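Ticket 888: Dark gray work surface shows every smudge, ring and fingerprint
Queue: Workroom and furnishings
Opened by: Blažena Doležal
Status: Closed, grudgingly
Priority: Low (requester set it to Urgent; changed by queue)

Requester wrote:

The new slate-gray top in the Jendport workroom looked terrific for one morning in September. By lunch it had a ring on it. By three it had a constellation. I have wiped it with the blue cloth, the yellow cloth and my own sleeve, and each one leaves a different pattern of streaks that you can only see from the doorway, where visitors stand. The old top was beige and hid everything for years, including, I now suspect, a great deal of soup.

Please advise, or send back the beige.

Steps already tried by requester: water, warm water, water with dish soap, glaring.

Reply from queue, 9:40 a.m.

The beige is gone. Please tell us what you're wiping with, how much soap goes in, and whether the marks come off with a dry cloth or just move somewhere else. Also, does it happen over the whole top or mainly in one area?

Requester wrote, 10:15 a.m.

They move somewhere else. I have chased one from the left side to the window.

Soap is Zurner, the green one, one good squeeze into the small bucket. Could be two good squeezes. The bottle has an enthusiastic nozzle.

The whole top is affected, but the worst of it is in the middle toward the front, where the square metal dish lives. Every time somebody picks the dish up and puts it back a finger's width over, I get a fresh outline. There are so many outlines now that it looks like somebody has been planning a very small housing development.

Reply from queue, 11:05 a.m.

Two good squeezes is the likely culprit for the streaks. On a dark matte surface, leftover soap dries as a haze and then collects prints. Please do the following in order and report back after each one:

1. Take everything off the top. Everything, including the dish and whatever small things have wandered into the corners.
2. Wipe with plain warm water and a clean cloth. Rinse the cloth. Do it again.
3. Dry straight away with a second cloth. Don't let it air dry.
4. Wash the underside of the dish and dry that too.
5. Put things back and leave them alone until tomorrow.

Requester wrote, 1:30 p.m.

Step 1 done. Step 2 done three times, as the first bucket came out looking like weak tea. Step 3 done with a Trurkis cloth from the supply closet, pack of 19, of which 18 were still folded, which tells you how much drying goes on in here.

Step 4 was educational. I won't describe the underside of the dish. The rim on top is nice brushed metal and I'd been judging the whole thing by that.

Step 5 in progress. Dish back near the front, little red cube back in its far corner. 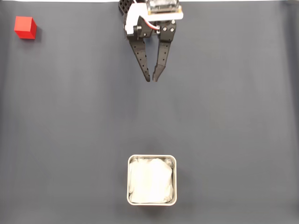
I'm aware that "leave them alone until tomorrow" is a technical instruction, but it has been forty minutes and I've already moved the dish once to check for a ring. There was no ring. Then I put my hand flat on the top to admire it, and now there is a hand.

Reply from queue, 2:10 p.m.

Dry cloth for the hand. Please stop checking.

Requester wrote, next morning, 8:50 a.m.

Hand came off dry. No ring under the dish. Doorway inspection passed, apart from one streak near the back that I'm choosing to call grain.

Could I have a mat for the dish anyway? Sutter has a thin gray one in the catalog, item 146, and it would spare me having to trust my colleagues.

Reply from queue, 9:25 a.m.

Mat ordered. Zurner bottle to be replaced with one that has a measuring cap. Routine from now on is plain water, then a dry cloth, with soap only for actual spills. Closing.

Requester wrote, 9:31 a.m.

Reopening to report that somebody has set down a coffee.

Reply from queue, 9:45 a.m.

See routine. Closing again.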